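Drundcombe > Newsletter > Around the Rooms

4 min read

Jul 6, 2019

Blue cloths, printed napkins and the cable drawer

The long tables in the Yuen room have had their summer cloths on for a few weeks now. The old white ones had been through the wash so often that the hems had given out, and several had stains that would not lift. The replacements are plain light blue. We bought enough to cover every table and keep two in the cupboard, and the bill came to $360 with delivery.

Along with the cloths we ordered printed cotton squares from Javov. They are light in color with a dark blue all-over pattern, and they are large enough to use as a napkin, a tray liner or a mat under something you don't want sliding around. There are 71 of them. Please put used ones in the bin by the door and leave the blue cloths on the tables unless something has been spilled. 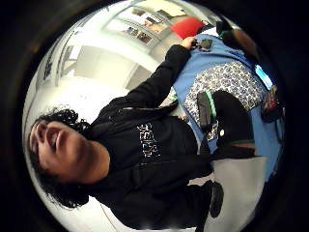 The patterned fabric on one of the blue cloths, with a lit screen farther along the table.

Some people have asked if the cloths can stay on while they work. They can. The fabric is heavy enough to lie flat, and small items are easier to find on it than they were on the bare tabletops. Two things to watch are hot drinks and anything with a sharp foot. Fold a printed square in half and set it underneath.

Phones are fine on the tables too. We have had three handed in since the spring, all left behind at the end of an afternoon, so check your place before you go. Anything found is kept in the office drawer until the end of July.
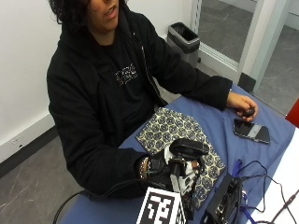 A folded square on the blue cloth, and a phone lying face up beside it.

The cables are the part that still needs work. Leads get unplugged, dropped on the table and left in a heap, and the next person spends ten minutes pulling them apart. The cable drawer under the window now has dividers. If you use a lead from the drawer, coil it loosely, close it with one of the fabric ties and put it back in the section with the matching plug. Do not wrap it tightly around your hand, as that strains the wire near the connector. If a lead belongs to you, put your initials on a piece of tape near one end.

Leads that have to stay out should be moved to one side of the table with the plugs together, away from the edge where people walk past.

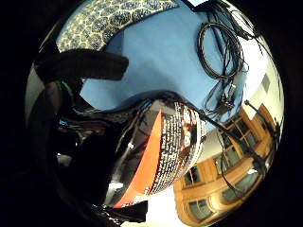 Washing and storage

Blue cloths: cool wash, hang to dry, iron on the reverse if they need it. Printed squares: warm wash, separately for the first two washes. Some of the blue dye may come out.

Clean cloths go on the top shelf of the Prolo cabinet, folded in four. Squares go on the shelf below. The cabinet key is on the hook inside the office door, and the office extension is 655.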